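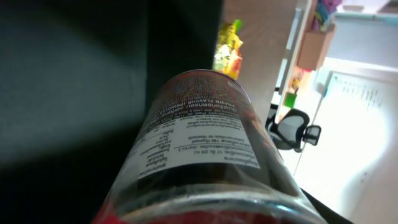
Prawn flavour Pringles (see item 4).

Flandstead House, Room 317: Common Room Inspection
Date: 2021-03-27
Checked by: Tomás Arruda
Copy to: Eckhard Stöcker, Rainer Schmieder

Marks used: OK / NOT OK / DOUBTFUL. I have used the third one more than the form expects.

1. Exit door opens fully from inside
OK. Opens with one hand. The sign above it is lit.

2. Door closer shuts the door without help
DOUBTFUL. Shut on the first try, stopped short on the second. The last sheet says "adjusted by Fekete." Adjusted how? No job slip in the folder, and the screw cover is painted over.

3. Extinguisher in place, in date, seal unbroken
OK for place and seal. NOT OK for the tag. The tag says checked every 24 months and the last entry is initials only. I can't tell whose. Until someone owns up to them I am treating the check as not done.

4. Shared snacks: packaging readable, allergens known
DOUBTFUL. The rule is that shared food stays in its printed packaging. Fine, but I doubt anyone reads a label before sticking a hand in a tube. Prawn flavor is the one I would ask about. I don't know whether there is any shellfish in it and I am not going to guess from the name. Whoever puts snacks out should read the ingredients and write the answer on the allergen card. The card by the sink still covers last year's stock.

5. Single packets sealed, nothing decanted into bowls
OK. Individual wrapping is the one part of the snack policy I believe in. Use-by dates still need checking packet by packet, and the form gives no space for that.
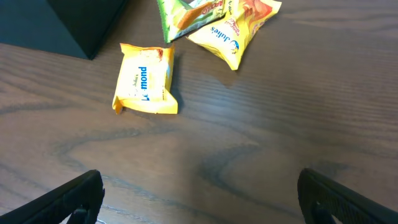 Individually wrapped packets on the tabletop, two yellow and one green.

6. Kettle and microwave cords undamaged
Kettle OK. Microwave NOT OK: the cord is pinched behind the cabinet. Benedikt Sperling says it has always been like that. So has the mark on the wall behind it, I suppose. Unplugged and tagged.

7. Power strips: no more than 2 in the room, none plugged into another
OK today. It was OK last time too, and I found one chained under the couch an hour after signing. Look again without announcing it.

8. Heater clearance (300 mm on all sides)
NOT OK. Curtain hangs inside the limit on the left. "We tie it back" is not a fix. Shorten it or move the heater.

9. Tabletop: finish sound, no splinters, no sharp edges
OK by hand along all four edges. I would like to know what Niltadel cleaner is doing to the finish before we order more. The salesman's word is all we have.

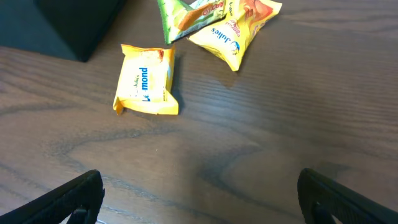

10. Chairs: no loose legs
NOT OK. One wobbles. Taken out to the workshop. Please do not bring it back because there is a birthday.

11. First aid box
DOUBTFUL. Box is full, which makes me wonder whether anybody writes down what they use. Burn gel missing from the contents list but present in the box.

Follow-up
Items 6 and 8: Ottmar Frerichs, before the end of March.
Item 2: written answer from Fekete, with the job slip.
Item 3: Trellau to confirm the initials or come back and do the check again.
Item 4: new allergen card, Rainer Schmieder.

Comment from E. Stöcker: Agree on the microwave. I think you are too hard on the door closer.
Reply, T.A.: Stand there and let it shut ten times, then tell me.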